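3.2 Hand-held grippers and recording place

The two grippers were built in the shared workshop Ponditus, where the members have access to a small milling machine and a soldering bench. We wanted a device that one person can operate without a robot arm, so that the movements of both hands can be recorded at a normal table. The first version, which we call Drakitz, was too heavy at the front, and users became tired after a short time. In the second version the motor was moved back toward the palm, and the mass of one gripper went down to 318 g.

Each gripper has two metal fingers and is connected by a cable. We considered a wireless connection, but the delay was not constant – this made it difficult to align the finger position with the video. The table is covered with a large sheet of pale paper, which reduces reflections and gives a uniform background. 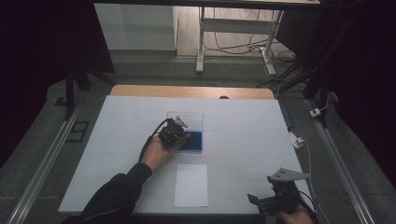 Figure 5. Work at the table with two hand-held grippers. The left gripper is over the small box with the blue base; the right gripper is not touching an object.

For every task the operator holds one gripper in each hand, also when the task needs only one of them. In this way the data keep the same format in all recordings. In total 161 recordings were made by two operators. The finger opening was calibrated before each session with a procedure proposed by Chauke, in which the fingers are closed fully and then opened to the mechanical stop.

One weak point remains the cable at the wrist. When the operator turns the hand strongly, the cable can pull on the connector – we therefore leave a loop of free cable and check the connector after each session.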